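Search the archive

Subject: Re: [local-bands] Xavier's new EP and the September date

Irja Peltonen wrote:
> Vurkosach have a new EP coming in September, produced by
> Xavier, and the first single is already up to 3032 plays.
> I think this is the one that gets them out of the basement
> circuit. Raíssa Portela is singing on four of the five
> songs. They play the Sumatier on Friday, who's in?

Irja, I'll probably go, but I'm not sold. We heard the same talk before the last record, and that one had 899 plays in its first week and then we never heard another word about it. Plays tell me somebody left a playlist running. How many people paid at the door last time? I counted 30, and that includes the opening band.

I do like Raíssa's voice. I liked it more in Hivo, where she had room and the drummer knew when to stop. On the single she's buried under two guitars doing the same thing, and the chorus shows up so late I'd already gone to make coffee. If Xavier produced it, I'd like to know what he did. It sounds like the demo with the bass turned up.

Also, five songs with one of them an intro is a four-song EP. They did that last time too.

Will they play the old stuff? If the set is all new material I may stand near the exit. Does anyone know if the Sumatier fixed the left speaker? It buzzed through the whole Hivo show and the guy at the desk told me it was the amp.

Put me down for one ticket. I'm happy to be wrong.

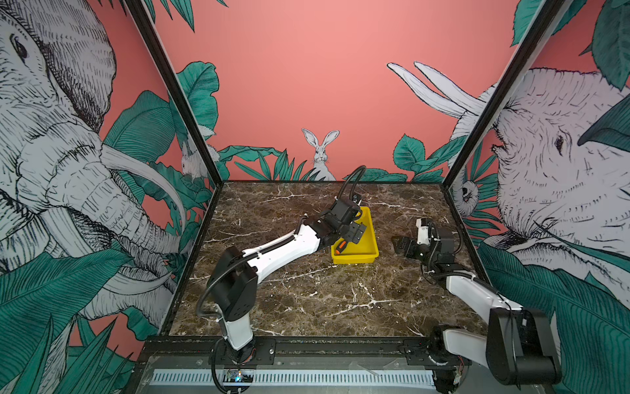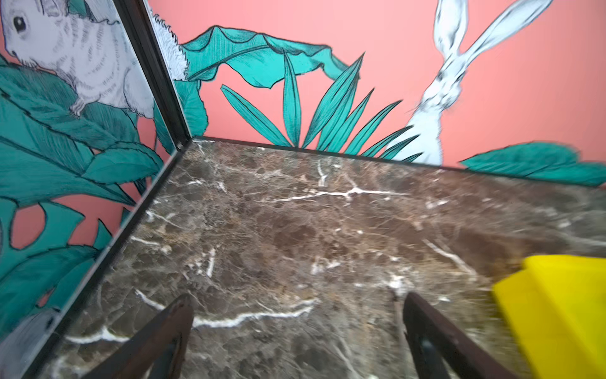
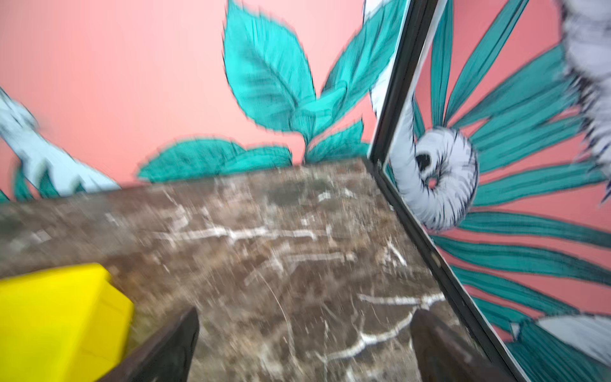
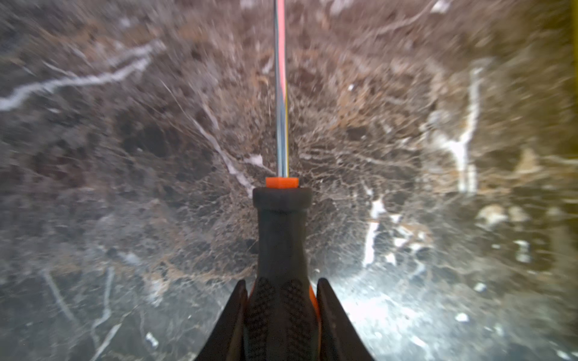
Brown marble top with white veins; screwdriver in the last one.

--
List archive | Contact the list owner | Back to top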